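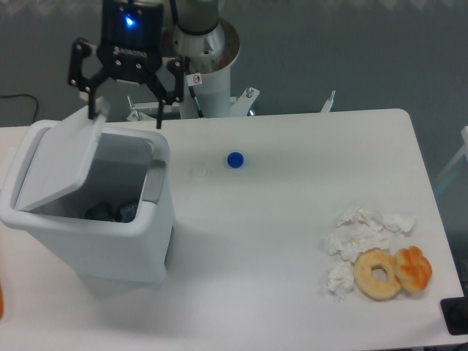

Office trash, and who pays for it

Speaker notes, lunchtime session, Mar 14, 2019. Talk runs 20 minutes plus questions. Slides are thin on purpose. If the projector dies, carry on.

Slide 1 (title)

Say hello. Thank Monique Delaunay for the invitation and for moving the sandwiches out of my line of sight.

I look after buildings. Mostly offices, a few clinics, one former mattress warehouse. People ask me about heating and parking. In eleven years I have been asked about trash only when it smelled. So I picked it for today, and you have already eaten, so you can't leave for lunch.

Slide 2 (the desk bin)

Ask for hands: who has a bin under or beside their desk? Wait. It will be most of the room.

Now who knows what's in it? Wait again. Expect fewer hands and one person who is lying.

The desk bin is a strange piece of furniture. We give every new hire a chair, a phone and a private landfill. Then we pay someone to visit each landfill in the evening, take away a banana peel and a receipt, and put in a fresh plastic liner bigger than both.

Pause here. If they laugh, fine. If they don't, go on to Postance.

Slide 3 (Postance)

Postance building, third and fourth floors. When I took over, the cleaning contract listed 724 bins. I walked both floors with the contract in my hand. Some of the bins were holding umbrellas. One held a ficus, which had been getting a new liner along with everybody else.

Don't name the tenant. They're nice people and the ficus is doing well.

Point to make: a cleaning contract is usually priced per bin, per visit. Every liner change is on the bill whether there's anything in the bin or not. When you ask the cleaners, they tell you right away which ones are always empty. They have known for years. It's rare for a manager to be in the building when they are, so the subject doesn't come up.

Slide 4 (what we tried first)

We sent an email. Subject line was "Small change to your bins." I was proud of it. I got 31 replies before ten in the morning, and I have had calmer mail about layoffs.

Read two of them aloud, no names:
"Where am I supposed to put my tea bag."
"I have worked here since before you were hired."

The second one is hard to answer, so I didn't.

Lesson: people will give up a corner office with some dignity, but they'll fight for the bin. Taking it away feels like being told to tidy your room.

Slide 5 (what worked)

We started over at Alska, a smaller site. One floor, friendlier lease. This time we put the shared stations in first and left the desk bins alone until June.

Keep to the practical stuff here, they'll want to write it down:

Put stations where people already walk. Printer, kitchen, the door everyone uses and not the one on the fire plan.
Lids that stay open or open easily. If a person needs two hands and is holding a coffee, the cup goes on top of the lid. Then so does every other cup.
Same order of bins at every station. Trash left, paper middle, cans right, or any order you like, as long as it never changes.
Labels with words a tired person can read. "Residual waste" is not one of them.
Food goes in the kitchen and gets emptied daily. No debate on this one.

Then we asked who would like to hand in their desk bin. Asked, with a cart going round. More than half went the first afternoon – I think because the cart was funny and people like putting things on a cart.

Slide 6 (the holdouts)

There are always holdouts. Tiziana Mancuso in accounts kept hers, and I want to be fair to her, as she may be watching the recording. Her argument was that walking to the printer with an apple core costs the company more than a liner does. I did the arithmetic hoping to prove her wrong. Skip the arithmetic.

She empties it herself now. That was the deal, and it's the deal I'd recommend: keep your bin, look after your bin.

Slide 7 (recycling, briefly)

Somebody will ask if it all goes in the same truck. Get there first. At two of our sites, for a while, it did. The Dvořáček site had beautiful color-coded stations and one hauler with one dumpster. Check your hauling contract before you buy anything in green.

If running late, drop the Gallow story. If not, tell it short: new lids with round holes, square takeout boxes, a very bad month.

Slide 8 (questions)

Likely ones:

Savings? Depends how you're billed. Renegotiate to a price per station before the bins go, or you'll save the cleaning company money and get a nice card at the holidays.

Medical waste? Different rules, different talk, please see me after.

Can we keep the old bins? Yes. They stack. We have a closet of them, and I don't have a plan for the closet.

Leave the contact slide up. Take the sandwich tray back to the second floor.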